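Ezekiel Holloway does not want to talk about blood first. He wants to talk about parking.

"You get a guy, he's 70, he drove in from Bedier on an empty stomach," he says. "And he can't find a spot. By the time he's in my chair his arm is a fist." We're in the break room at the Vistmont outpatient lab, Thu 15 April, a little after the morning rush. He has a granola bar going. Half a coffee, cold.

Holloway has been drawing blood since he was 22. Before that, a muffler shop. "Same thing, kind of. You're under something, you can't really see, you go by feel." He learned at the old county clinic in Lorente, two weeks of practice on a rubber arm and then on the other students, who all bruised.

First real patient was a school bus driver. He missed. Missed again. "She goes, honey, take the other arm, I've got all day. I still think about her."

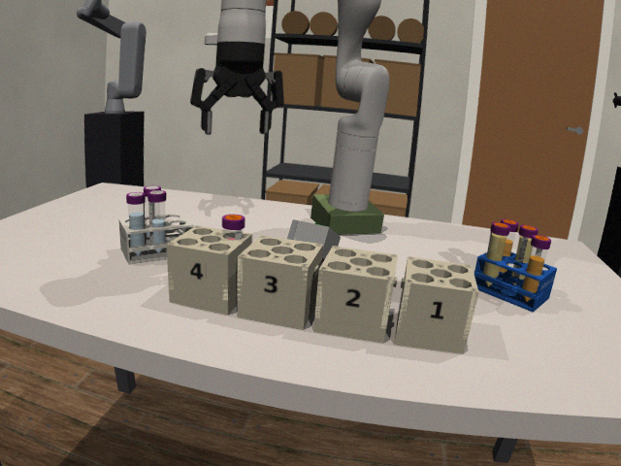

These days he starts at 5:40. On a slow morning he sees 3 people before the doors officially open, on a Monday it's a line to the elevator. His record for one shift is 132. He's not proud of it. "That was October, two people out sick. I don't remember one face from that day. Thats not a good day."

What he likes is the talking. Fainters you talk to the whole time - dogs, baseball, what they're going to eat after. Kids get to pick the bandage before, not after. He won't say "little pinch." Hates it. "It's a needle. Say it's a needle."

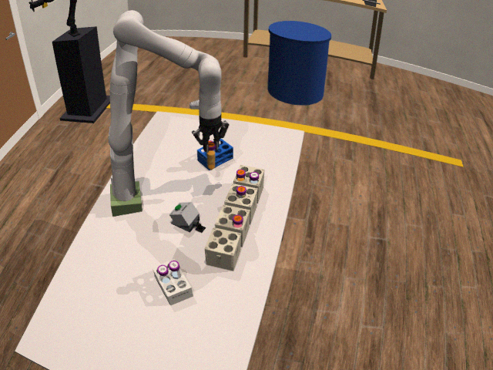
Robot arm over a blue tube rack, with four beige racks alongside.

Veins, then. I ask if there's a trick and he laughs at me. Water, he says. Drink it the night before, and again in the morning unless they told you not to. Wear sleeves that go up. Tell them which arm worked last time. People are shy about that and they shouldnt be.

He'd like longer slots. The scheduling system, Terine, gives everyone the same few minutes, the marathon runner and the great-grandmother. He wrote a letter about it, got a nice answer. Slots are still the same.

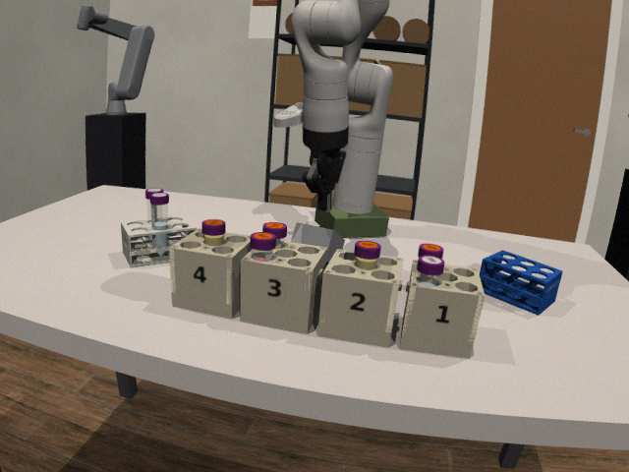
Numbered racks, purple-capped tubes.

Money comes up because I bring it up. He took a second job for a while, weekends, insurance physicals in people's kitchens. Paid $200 a Saturday and he put 655 miles on the car in one month. Quit when his daughter started swimming. "I'd rather watch her come in fifth."

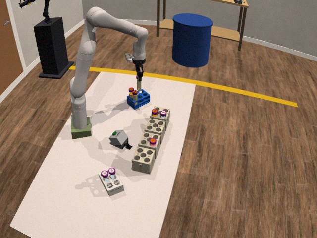 He trains the new hires now, four or five a year, and most of the training is slowing them down. Sit. Look at the person. Read the name off the order, have them say it back, then label everything before you leave the chair. One he had last spring kept setting her tubes down wherever. So he made her do it his way, straight up and over the rack before you let go, same as the gripper is holding that one with the purple cap. She grumbled for a week. She's his best now, he says, better with kids than he is.

Does he still get nervous? "Nurses. I get nervous drawing nurses. They watch." He balls up the wrapper, checks the clock on the microwave, which is wrong by around an hour. Someone is calling a number out front.

"You drink any water today?" he asks me. I hadn't.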